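Recorded a nasheed video for release in Ramadan, how do I keep the vocal clear without a full mix room?

Asked by Oi-ling Hsiao
Tags: vocals, mixing, video, devotional

I am producing a vocal-only devotional track for a small label called Nerholm. One lead singer, three backing voices, a frame drum in the last section, no other instruments. The release is a video of 11 minutes, and the label wants it ready in February.

The lead was tracked dry in a carpeted room. On headphones every word is intelligible. On a phone speaker the ends of the lines vanish under the backing voices, and once the video site has processed the file the whole thing sounds quieter than other uploads. I have tried a limiter on the master, which made the breaths louder and did nothing for the words.
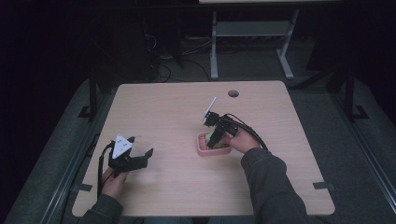 Photo: Eluned Gape

Current chain on the lead: high-pass at 47 Hz, compressor at 3:1, a long hall reverb on a send. The backing voices go to the same reverb. I mix in Piston, with the stock plugins only. What should I change first?

2 answers

Stavros Zacharopoulos
Accepted answer

The high-pass is too low to do any work. For a male lead, start at 80 Hz and move up until the voice thins, then back off a little. The backing voices can go higher, 150 Hz or so, as they are not carrying the low end.

The larger problem is the shared reverb. A long hall on both lead and backing fills the gaps between phrases, and a phone speaker reproduces mainly the midrange, where all of that tail sits. Split it into two sends. Give the lead a shorter plate with a pre-delay of 60 ms or more, so the consonants are out before the reverb arrives. Keep the hall for the backing voices and filter its return below 600 Hz.

Then cut the backing bus by 2 or 3 dB between 2 and 4 kHz. Do not boost the lead in the same range until you have tried this. If the line endings still drop, automate the fader by hand. Arabic recitation has long held vowels followed by a soft final consonant, and a compressor will clamp on the vowel and let the consonant fall away. Clip gain before the compressor is the right place to fix that.
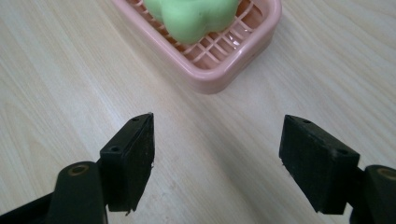

On loudness: measure integrated LUFS over the whole file, including the spoken introduction if there is one. Most video sites turn loud files down and leave quiet ones alone, so a mix at -20 will stay at -20. Aim for -14 to -16 with true peak no higher than -1 dBTP. You will not get there with the master limiter alone. Control the lead peaks first, with two stages of light compression, and the limiter will have little left to do.

The breaths came up because the limiter was reducing the peaks and you were adding gain to make up for it. Edit them down 6 dB as separate clips. Removing them completely sounds wrong in unaccompanied singing.

Alun Llewellyn

Agree with most of the above. Check the mix in mono as well. If the backing voices were widened with a short delay they can cancel on a phone and pull the tuning around.

I had a similar job for a choir called Postley and the fix was just turning the backing down. Also export at 48 kHz for video.

Comments

Oi-ling Hsiao: Split the reverbs and set the lead pre-delay to 70 ms. The line endings are clear on the phone now. Integrated reads -17.2, still working on that. The backing voices were widened, so I have taken that off.

Stavros Zacharopoulos: -17 is usable for this material. I would leave it there if the next decibel costs you the quiet passages.

Orhun Türkmen: Does the same pre-delay suit a female lead?

Stavros Zacharopoulos: Yes. Set it by tempo and diction, the register makes little difference.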